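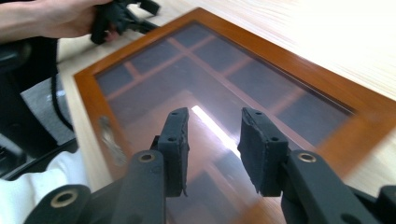
Gearóid McGrath arrive avec un quart d'heure de retard, une écharpe interminable autour du cou et un sac rempli de programmes qu'il distribue à la ronde avant même de s'être assis. Il vient de passer la matinée au téléphone avec des collègues de Gemholm au sujet de la traduction simultanée, et il s'en excuse si longuement que le café a le temps de refroidir.

Depuis février, il coordonne l'école d'été que l'université de Damden organise avec 5 établissements partenaires, sur le thème des langues minoritaires dans l'enseignement supérieur. « On me demande souvent pourquoi Damden, raconte-t-il en riant. C'est une petite ville, le train s'y arrête quand il y pense, et pourtant les gens y reviennent. L'an dernier, une doctorante de Brislow a prolongé son séjour d'une semaine entière parce qu'elle n'avait pas fini de discuter avec sa logeuse ! »

L'école a reçu cette année 2529 candidatures, dont 1816 dossiers complets, et il a bien fallu choisir. Il en parle avec un embarras visible. « J'ai lu des lettres magnifiques que nous avons dû refuser. Nous avons des salles, nous avons des lits à la résidence, mais pas à l'infini. Alors les conférences du matin seront diffusées en ligne, et les ateliers resteront en petit groupe — là-dessus, je n'ai pas cédé. »

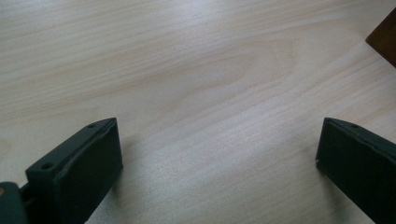

Le veinage du bois clair, sur le plateau d'une table.

Les ateliers, c'est manifestement ce qui lui tient le plus à cœur. Il y en aura 7, chacun confié à deux enseignants venus d'universités différentes, qui ne se connaissaient pas forcément avant de préparer leur cours ensemble. « Au début, ils s'écrivent des messages très polis, très prudents. Puis l'un des deux propose un texte que l'autre n'aime pas du tout, et là, le travail commence pour de bon. »

La leçon d'ouverture sera donnée par la professeure Ní Mhurchú, qui a accepté de parler en irlandais, avec interprétation en français et en anglais. McGrath a suivi ses cours quand il était étudiant, et il avoue qu'il se tient encore un peu plus droit quand elle entre dans une pièce. « Elle m'a rendu un mémoire couvert de rouge, de la première à la dernière page. Je l'ai gardé. Je le montre à mes propres étudiants quand ils se plaignent de mes annotations. »

Et après l'été ? Il voudrait que les crédits obtenus à Damden soient reconnus par tous les partenaires, ce qui suppose encore quelques réunions (il soupire, puis reprend un biscuit). Gemholm a déjà donné son accord, Brislow doit se prononcer vendredi. « J'ai bon espoir, dit-il en renouant son écharpe. Et s'il faut que j'aille leur expliquer tout cela sur place, eh bien, je prendrai le train. »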